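A mesa comprida e a conversa que faltava

Demorei a escrever este texto porque andei semanas a tentar arrumar as ideias, e quem me lê há mais tempo sabe que arrumar ideias não é o meu forte. Mas prometi à Mariama Ayaaba que contava como tinham corrido os encontros de diálogo em Kellville, e promessa é promessa (ainda por cima feita diante de testemunhas e de um prato de bolinhos). 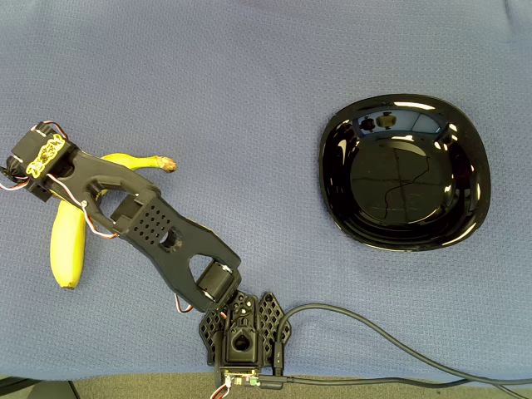
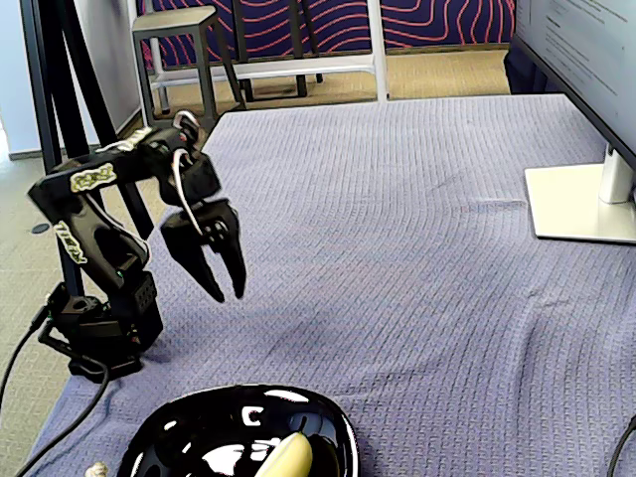 Como tudo começou

Para quem não acompanhou: Bonsu e Wunine são duas povoações vizinhas, separadas por uma ribeira que no verão se atravessa a saltar de pedra em pedra. Durante anos partilharam o mercado, a escola e até os padrinhos de casamento. Depois veio a disputa pelas terras de pasto, e com ela os boatos. Primeiro contados à porta de casa, depois em mensagens de voz reencaminhadas sem ninguém saber quem as tinha gravado. Uma delas dizia que os de Wunine tinham envenenado um poço. Era mentira, mas houve famílias que deixaram de mandar os filhos à escola durante 3 meses inteiros.

A Mariama, que cresceu em Bonsu e casou em Wunine, foi bater às portas. Queria sentar à mesma mesa os mais velhos, as mulheres do mercado, o imã, o pastor e também os rapazes que andavam a reencaminhar as tais mensagens. Houve quem achasse esta última parte uma loucura! Eu, confesso, também torci o nariz.

O que vi nos encontros

Cheguei a Kellville cheia de teorias e com um caderno novo. Na primeira manhã quase não escrevi nada. Houve silêncios tão compridos que eu ouvia o meu próprio estômago, e uma senhora do mercado saiu a meio, zangadíssima, para voltar depois do almoço como se nada fosse e falar durante uma hora seguida.

O que me ficou mais gravado foi o exercício do Dede Aidoo. Pediu a cada pessoa que contasse a primeira vez que tinha ouvido a história do poço, quem lha contou e o que sentiu. Sem discutir se era verdade, só isso. À medida que as pessoas falavam, percebia-se que quase todos tinham recebido a notícia de alguém de quem gostavam, uma tia, um colega, um irmão emigrado. É muito difícil duvidar de quem nos quer bem, e fiquei a pensar nas coisas que eu própria já passei adiante sem verificar.

Um dos rapazes disse que tinha reencaminhado a mensagem por medo. O pai de uma das crianças que deixaram de ir à escola estava sentado quase em frente dele. Não se abraçaram nem nada que se pareça, mas à tarde vi-os a discutir futebol junto à porta, com grande animação, e para mim foi o melhor momento da semana.

As contas, que também fazem falta

Pelo programa, que a associação Plitel foi organizando nas duas margens, já passaram 683 pessoas. Cada sessão dura 90 minutos, em teoria. Na prática, com cumprimentos, orações e chá, contem com a manhã toda. Há agora um grupo de mensagens onde qualquer pessoa pode perguntar se um boato tem fundamento antes de o espalhar, e já lá estão 400 inscritos, entre eles a minha cunhada, que pergunta por tudo e mais alguma coisa.

A questão do pasto continua por resolver. Os mais velhos voltam a reunir-se em novembro para falar dos limites junto à ribeira, e a Mariama avisou-me logo de que vai ser uma conversa dura. Se me deixarem assistir, lá estarei, com o mesmo caderno, que ainda tem muitas páginas em branco.

Entretanto, se alguém tiver experiência de encontros parecidos noutras terras, escreva-me nos comentários. Leio tudo, mesmo quando demoro a responder.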